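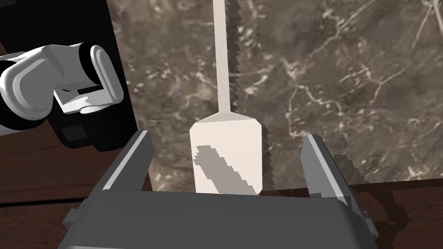 Home Reviews Guides Forum Contact

Flinine review: simulated demos for a small team

I have used Flinine for 7 weeks to collect examples for our grasping policy. Before this we recorded everything on a real arm in Dunmore, and it was slow work. With Flinine you drive a simulated arm, you press one key to keep the episode or another key to drop it, and the next layout is loaded.

The installation is easy. The randomizer is the part I like most. It changes the tabletop, the light and the clutter each time, so the policy can not simply memorize one table. I made 20 good episodes in my first afternoon, which for me is a lot. 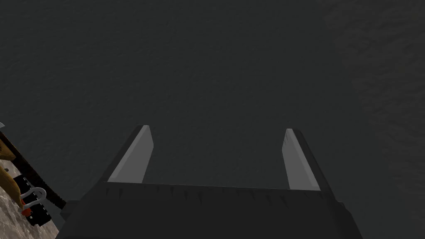 Wrist view with the fingers open over the dark surface.

The wrist view is clear enough to steer by, but shadows can have jagged edges, and I did not find a setting that makes them softer. If your model must work later with real cameras, please test this early. Gimham, which we used last year, has nicer shadows but crashed often.

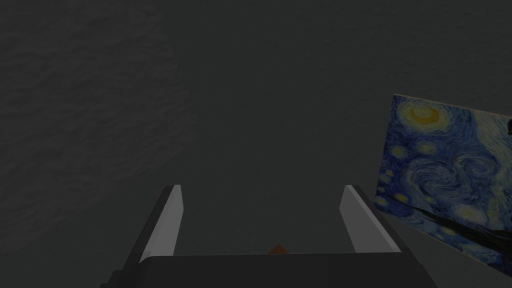 Small objects are the difficult case. When the target is low between the fingers, the gripper base hides most of it, and I had to depend on the second view. I dropped about 20 episodes for this reason. The export to Bivance format worked on the first try, though the manual gives it only 3 lines.

My rating is four stars of five. I will renew the license in March.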